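May 2023
Myrtle Zamora

4.2 The station and what became of the afternoon

The packing hall at Foltthorpe had been promised robots for so long that the older staff treated them much as they treated the new car park. When Doolan finally put in the trial station, the first thing anyone remarked on in interview was how little it resembled the leaflet. The leaflet had shown a gleaming white room. The trial station had cables, a slatted table and a cloth.

The work itself was modest. Small goods were to be handled and set down on a printed surface, the management at Romalier having read somewhere that a patterned background made for a sterner test than a plain one. The choice of pattern was left to the hall. Staff were given a catalogue and three days, and spent all three of them arguing. Two people who had never spoken in the canteen fell out over a map of the Lake District. The winner was a wheat field under a stormy sky in the manner of Van Gogh, crows included, and we record that this was the only decision about the station on which the packers were consulted.

The push-buttons drew more comment in our interviews than the arms did. Of the 139 remarks we coded as being about control, 60 mentioned a button. Several packers said that a button was a thing they understood. One, with thirty years in the hall, said she had pressed a good many in her time and that very few had been connected to anything.

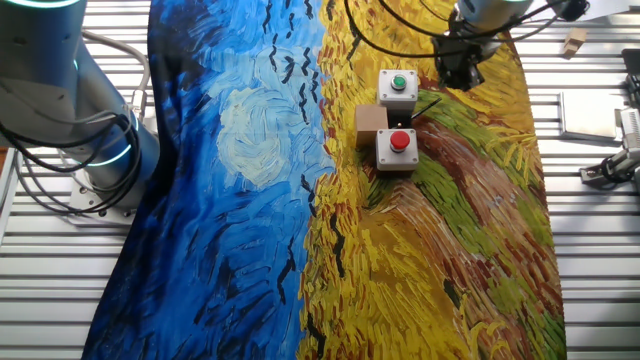
Figure 3. The work surface with two robot arms, a gripper, green and red push-buttons and a small cardboard box on the printed cloth.

The leaflet had also said that staff would be "freed for higher-value tasks". We asked all 13 packers on the shift what these had been. Four named filling in the fault log. Two named explaining the station to visitors. One said sweeping, which she had done before, though she allowed that she now did it nearer the managers. The rest asked us whether we had been told.

The fault log deserves a word of its own. It ran to 1261 entries by the end of the trial, under headings supplied by Jikel, whose software kept it. The headings did not include "other". Packers therefore filed anything unusual under "lighting", and the engineers, reading the monthly summary in good faith, changed the lamps in July and then changed them again. We found the second set rather pleasant to work under.

Job losses, which had dominated talk before the trial, came up less often once it was running. What people spoke of was pace. Packing by hand had allowed conversation, since nobody needed to watch their own fingers. Minding the station meant standing still and looking at it, and a person who is looking at something is hard to tell a long story to. We return to this in 4.3, along with the matter of the stools.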